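Working papers > Sarıgül series > Marked surfaces > Section 4

4.2 Sheets, board and table

Plain white paper was used for both surfaces, upright and flat. The upright sheet was fixed to a wider white board and marked in pencil with a grid of five rows and five columns, centred on a vertical line. Most points are short ticks or dots, and a few are small open circles. The marks were kept light on purpose – heavy pencil shows through in the Cuvum scans and has to be cleaned by hand. We read 1,796 points in all, of which 693 came from upright sheets. Sheets were changed when the corners began to lift.

Figure 4. Upright sheet with pencil grid (first); white board with open cardboard box at right (second); papered table with bright green block and open box (third).

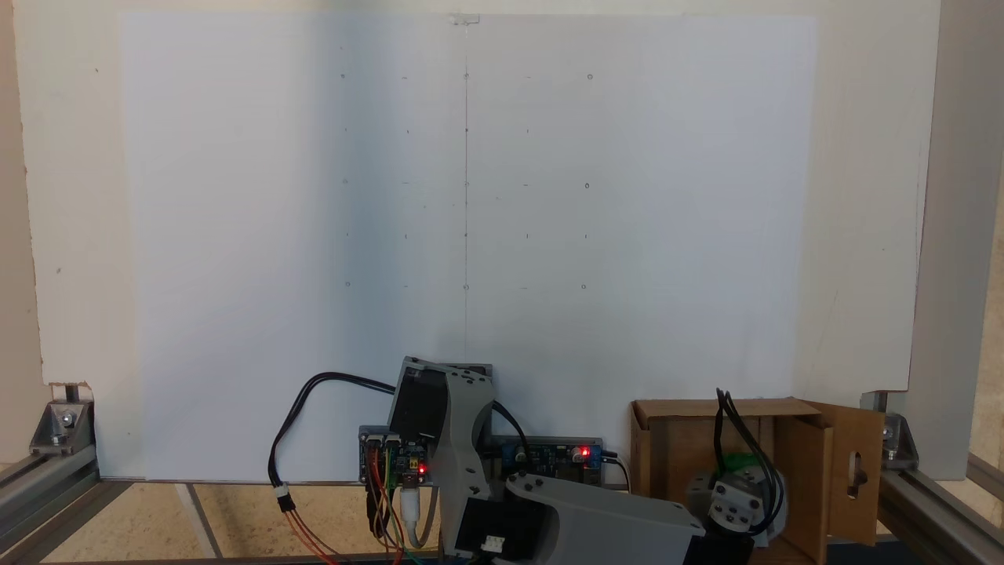
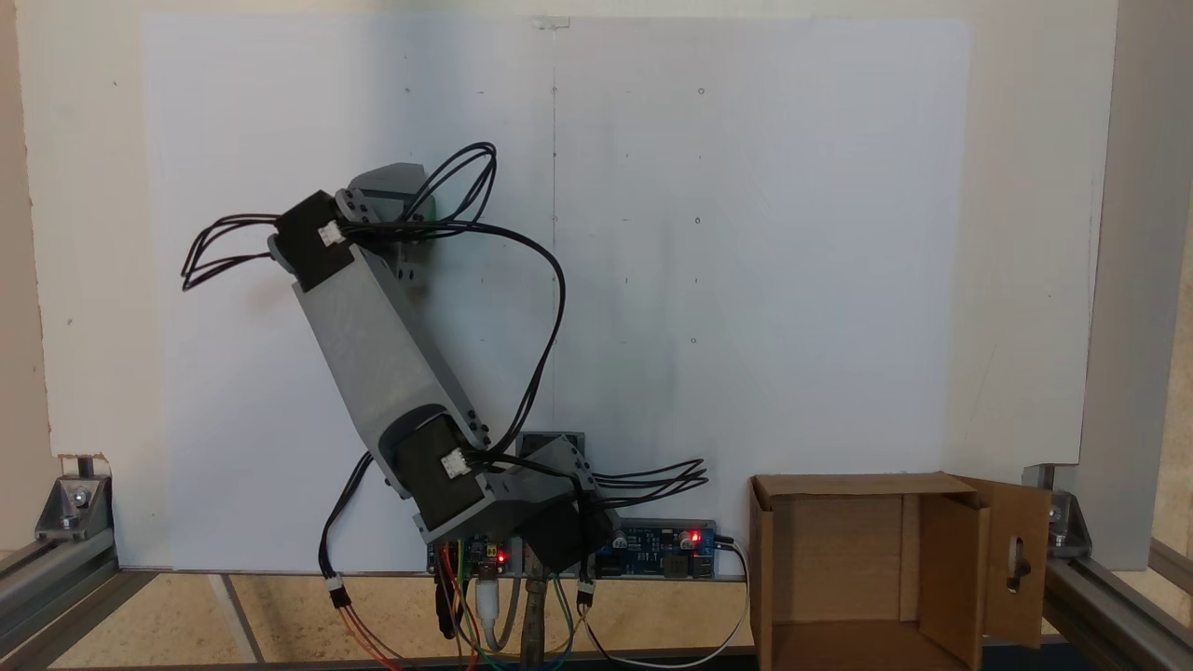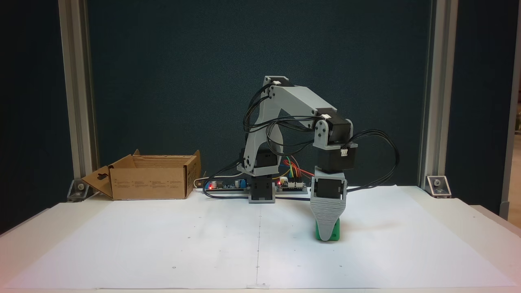

4.3 Lighting

Room light was left as found. Shadow on the upright sheets made the faintest ticks hard to read, and 41 points were read again on a Saturday by a second reader.

Comments (2)

pencilcase: What hardness of pencil? My 2H marks vanish under strip lights.

reader_58: Is the Skullbridge template the same spacing as this one? Section 3 doesn't say.

Last updated: February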